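Doucette Recycled Copy Paper, 80 gsm, Letter Size
Sold by the ream or by the case – Ovbridge Paper & Desk Supply 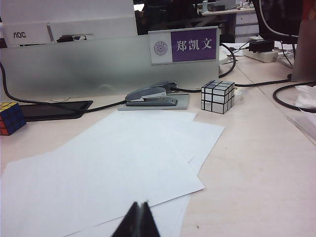
About this paper

We've carried Doucette longer than any other paper in the shop, and if you've ever had an invoice or a packing slip from us, you've held a sheet of it. It's a plain, friendly, everyday paper, made at the Starkau mill from recycled office waste, with a soft white shade that's easy on the eyes over a long afternoon of reading. It isn't the blinding blue-white you get from some brands (we have those too, if you like them!), and most folks who try it find they stop noticing the color after a page or two.

The surface is smooth but has a little bit of tooth to it, so it takes pencil and fountain pen better than you'd expect from a copy paper. Sibusiso Rampersad, our buyer, writes all his order notes on it with a broad nib and gets only the tiniest bit of feathering. Ballpoints and rollerballs are no trouble at all.

Printing and copying

Doucette runs in laser printers, inkjets and copiers. Fan the stack before you load it, and put it in with the arrow on the wrapper pointing up for the side you want printed first. For two-sided work the 80 gsm weight does nicely with ordinary text. If you're printing large photos or solid blocks of color on both sides, please have a look at the heavier Rendness sheet instead – it costs more, but you won't see the back of the page through the front.

Stapling, punching and folding

A regular half-strip or full-strip desk stapler with standard staples will handle up to 20 sheets. Thicker reports want a heavy-duty stapler and longer staples, and we're happy to match you up if you tell us the page count. It folds cleanly by hand into thirds for a number 10 envelope, and it punches well in small batches.

Details

Size: 8.5 x 11 inches
Weight: 80 gsm
Recycled content: 60 percent
Shade: soft white
Sheets per ream: 500
Reams per case: 6
Sheets per case: 3000
Wrapper: paper, goes in the recycling bin with everything else

Storing it

Keep reams wrapped and flat until you need them, somewhere dry and away from the radiator. Paper that has been sitting in a damp garage will curl in the printer no matter who made it. If yours has been out in the cold delivery van, let it come up to room temperature before you open the wrapper.

Ordering and delivery

Single reams can be picked up at the counter. Cases are delivered in town, and orders in before 2 p.m. go out the next working day. Schools and offices that order every month can ask Tahmineh Dehghan about a standing order, which you can pause or change whenever you like. We get very busy with school orders through October, so a few days' extra notice that month is a real kindness to us.

Want to feel it first? Ask for a sample pack and we'll mail you a few sheets each of Doucette and Rendness, free of charge.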